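Notebook, June, oral history bench - Petavby council tapes

Started 10.15. Second box of reels from the Purnivgate ward office, all to do with the late councillor Stella Muriithi. The family want the usable speeches on file before the memorial sitting, so those go first and the committee recordings wait.

Reel 2 is her maiden speech on the bus subsidy. Level very low for the opening, then someone moves the microphone and it is fine. Left the low part as it is and made a second copy with the gain up. Label says 34 minutes but the tape runs out before the vote. Check whether the vote is on the next reel or was never recorded.

Reel 3 is a surgery at the Treriseo estate, mostly damp and rents. Residents give their names and addresses on this one. Do not put it in the public set until Debora has been through it. 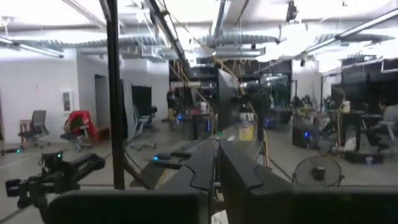 Ivar Haugland wrote back after lunch to say that the maiden speech was on housing, and that the bus subsidy came up at a by-election meeting the year before she took her seat. He remembers the hall being too hot and her cutting it short. If he is right, the label is wrong and so is the printed obituary, which quotes from it as her first words in the chamber.

Played the start again with that in mind. The chairman calls her "Mrs Muriithi" all the way through and never "councillor", so I think Ivar has it. Changed the catalogue title to "Speech on bus subsidy, place uncertain" and kept the old title in the notes field.

To do:
Ask Calum for the minute book, first 10 pages only
Housing speech - look in the Morikawa deposit
Tell the family before the obituary is reprinted
New leader tape, nearly out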